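Célula Ondix de dos brazos: preguntas frecuentes sobre puesta a punto y mantenimiento
14/12/2025
Por el equipo técnico de Kotar

¿Cada cuánto se limpian las almohadillas de las pinzas?
Cada 200 ciclos, con un paño sin pelusa y alcohol isopropílico. La trama negra retiene fibra de los calcetines y acaba resbalando. Si después de limpiarla sigue patinando, se cambia la almohadilla.

¿Cómo compruebo que el tendedero está a la altura correcta?
Con los brazos en posición de inicio, acerque una pinza abierta a las pinzas metálicas de la ropa, a velocidad reducida. Debe quedar una holgura de 2 mm por cada lado. Si no la hay, se ajusta el tendedero -- nunca el programa.

¿Por dónde deben ir los cables de la muñeca?
Con una curva amplia y sin tensión en todo el recorrido del brazo. Gire la muñeca de tope a tope antes de arrancar y mire que el cable no se enganche en el tendedero.
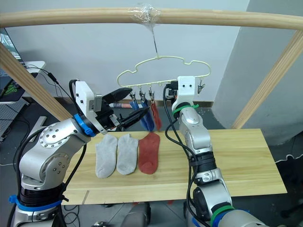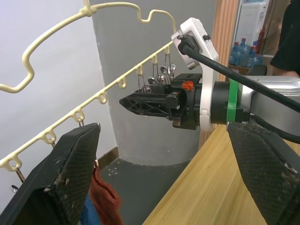

¿Hay que recalibrar después de mover la mesa?
Sí, aunque solo se haya desplazado un poco. La rutina tiene 16 puntos y dura alrededor de 6 minutos. Retire antes las prendas del tablero.

Un brazo suelta el calcetín antes de llegar. ¿Qué reviso?
Primero las almohadillas, luego los tornillos de los dedos y por último la fuerza de cierre. Desde la versión de junio, ese valor se guarda por separado para cada brazo -- conviene mirar los dos.

¿Se pueden usar dedos de otra célula?
Los de la Doven sirven si se repite la calibración. Los de la Pumphrey no: el anclaje es distinto.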